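Clokier Projection Desk: User Guide
Section 4. Setting up your first population run

Before you start

You will need a Clokier login, a base-year table for your area, and a quiet afternoon. The base-year table lists residents by age and sex. If yours only lists residents by "adult" and "other," stop and go back to whoever gave it to you.

Steps 1 to 5 use the practice district of Ginting, which comes loaded with the software. Ginting has 823 households, a modest birth rate, and a young population that leaves at the first opportunity. Most users find it familiar.

4.1 Load the base year

1. From the start page, choose New Run and give the run a name. "Test" is taken. So are "Test2" and "Test final."

2. Choose Import Table and pick the Ginting file. The status line should read 128 rows accepted. A lower number usually means a blank row in the middle of the table, where the importer gives up without mentioning it.

3. Open the Age tab and look at the last group. Clokier treats it as open-ended. If your oldest group closes at 84, everyone in it will vanish on their next birthday, and your pension forecast will look wonderful.

CAUTION: Do not edit the base year after step 3. The run keeps a copy of the old figures and will go on using them, with total confidence, until you delete it.

4.2 Set the assumptions

4. Enter fertility, mortality and migration in that order. The Ulteo panel on the right fills in regional defaults. They are sensible defaults for a region that may not be yours.

5. Set the horizon. Anything up to 12 years is stored as a forecast. Anything longer is stored as a projection, and the word is printed on every page of output so that you can point to it later.

Note: Migration is the field people guess at. Cristian Chambi, who wrote the migration module, suggests entering a low, a middle and a high figure and reporting all three. Your department will quote the middle one regardless.

4.3 Run and check

6. Press Run. A small district finishes in under a minute. A full province takes over 14 minutes, during which the progress bar will sit at 99 percent for most of them.

7. Compare the first projected year with the base year. A jump in the total is nearly always a migration figure entered per thousand when the panel wanted a percentage. Housing needs, school places and water demand are all worked out from this total, so look at it before you look at the charts.

8. Save the run to the shared folder. Runs saved before the November update open in Nero, the older viewer, and lose their color settings. The numbers survive.
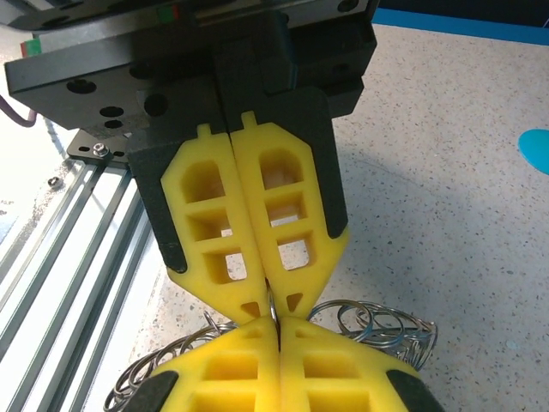 4.4 Sharing results

9. Choose Export, then Summary Table. Keep the assumptions page switched on. Luuk Stevens on the support desk can answer most questions about a run if he has that page, and very few if he doesn't.

10. Round before you publish. Clokier will happily report a future population to two decimal places. Hundreds are fine for a district, thousands for a province.

For runs that stop with error M3 (negative residents), go to Section 7.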